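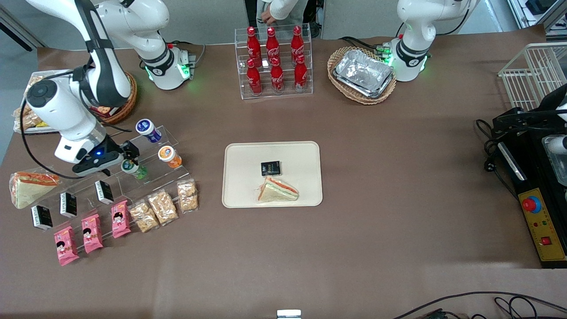

Six Cokes on two steps, and a sandwich already on its tray.

The best snack table I've met this year is in Bradomton, and it's a single brown tabletop. I went in September expecting a coffee and a granola bar. I stayed until 3 p.m. and came home wanting to rearrange my whole pantry!

Tidberg is a lunch counter with a very short menu, and what it does have is laid out so well that you want one of everything. The Cokes get their own clear rack, front row low, back row high, so every red cap shows. Wicker baskets soften all that acrylic (one is stacked with foil trays), and there's packaged bread off in the corner.

Steps, not shelves

The stepped stands are the trick I keep thinking about. They're clear, they take up hardly any room, and they turn a pile of small packets into something you can read at a glance. Holst sells a similar one for $25, and I bought two before I'd even unpacked my bag.

My favorite stretch is the puffed-grain bars, golden and lumpy in their crinkly wrappers, right beside pink biscuit packs with a cartoon girl on the front. I grew up on sweets like these and I was thrilled to find them sharing a step with something so plain. The counter goes through 300 bars in a good month, and I can account for more of those than I should.
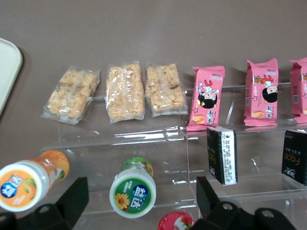 The little black appliance

Then there's the heat. The appliance at the side of the table is compact and black, with a mustard-yellow panel, a red switch and a chunky red knob on a blue ring. I love a control you can find without your glasses. For a sandwich like theirs, with its lettuce and tomato, I'd skip the heating and eat it cold, but a bread roll is another matter. My own Drovamach at home cost me $188 and has four buttons I've never learned. 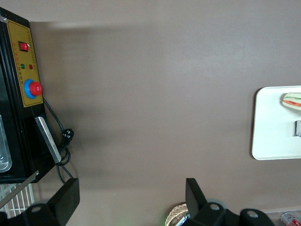 Try it at home

Start with one tray per person, pale if you can find it, with rounded corners. Put the drinks at the back and the small packets up on a step, then leave the middle of the table clear for the trays. A plain brown cover makes the reds and pinks sing. Mine is up on the sideboard now, and the biscuits are nearly gone.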